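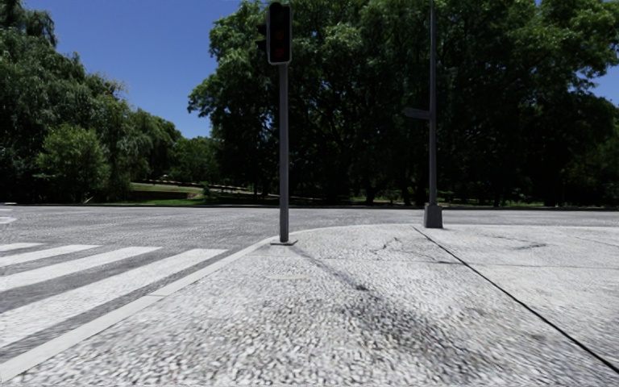

By Maren Tolhurst

I have spent a good part of my working life asking councils and small firms what they want to spend on machines, and I have learned to watch for the moment when somebody says "and then of course there's the software". It is said quickly, usually with a hand already on the door. In the budget it gets a single line near the bottom, between training and contingency, and a figure that looks as if it was picked to make the total round.

Skurnden is buying pavement robots. Eight of them, from Lindeo, to carry library books, prescriptions and the internal post between council buildings that are just too far apart for anyone to enjoy the walk. I was asked to look over the business case, and I have no quarrel with the robots. They are squat, polite little things and the price is clearly printed. The business case runs to 154 pages. The robots are described on 31 of them, the charging cupboard gets a chapter and a floor plan, and the simulation work gets two paragraphs, one of which is about who will hold the login.

The simulation is where the robot learns what a kerb is. Before it is let loose on the public it will be sent up and down made-up streets, past made-up crossings, under made-up traffic lights, until it stops trying to climb things. The council has a trial licence for Jillow, and I sat in on an afternoon of it. It is a strange way to spend an afternoon. You look at a street corner with a clear blue sky and not a soul on it, and you find yourself thinking that you could get a decent flat there.

Then you think about the bill. The licence is the cheap part, as licences tend to be in the first year. Somebody has to decide which corners matter, and set them up, and run them again when the robot's wheels are changed for slightly different wheels. Somebody has to read the results, which arrive as a very long table. The business case gives this job to "existing staff". I have met the existing staff. There are two of them, and they also look after the parking machines.

The rival bid, from Bergmann, did price the simulation properly, and was marked down for being expensive. This happens all the time. A supplier who writes down the whole cost looks greedy next to one who has left half of it for you to discover in November. I would like to see tenders scored with a small bonus for alarming honesty, though I accept that it would be hard to administer.
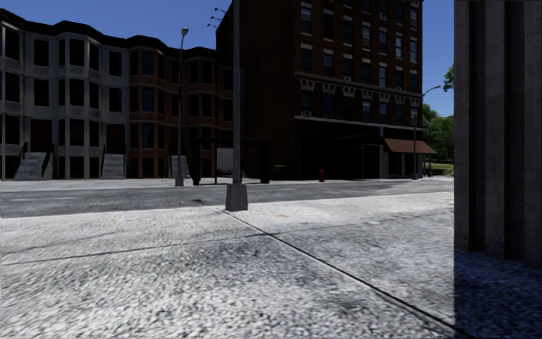 There is also the question of whose street it is. The stock scenes that come with these packages are handsome, and they do the job for a first look at steering and braking. They are also a good deal tidier than Skurnden, where the pavement outside the health centre has been dug up and put back so many times that it has developed a personality. If you want the robot to practise on your own town, somebody must survey it and build it, and that is quoted separately. The survey estimate I saw listed 463 dropped kerbs. I had no idea we were so generous with them. Each one needs a height and a slope, and at least a few will be wrong by the time the model is finished, as the gas people do not stop work for us.

The finance side asked me whether this could be skipped for the first year. It could. You would then be doing the testing outdoors, with actual pushchairs, and paying for it out of insurance and apologies. I have seen that budget as well and it is worse. It also tends to come with a local newspaper.

My advice was dull. Buy six robots and spend the money saved on the dull half of the job. Pay one person for about half the week to run the simulated streets and write down what goes wrong, and put their wages in the same table as the robots, so that anyone who cuts one has to look at the other. Ask Lindeo what happens to the licence in year three. Leave the charging cupboard alone; it is a perfectly good cupboard and someone has clearly put their heart into it.

The reply was that eight had already been announced. There is to be a launch, and the robots have been given names by a primary school, and you cannot very well send two of them back after that. The revised paper went in on 15th June with the robots untouched and the simulation line moved up one place, above contingency, which I am told is a sign of how seriously it is being taken.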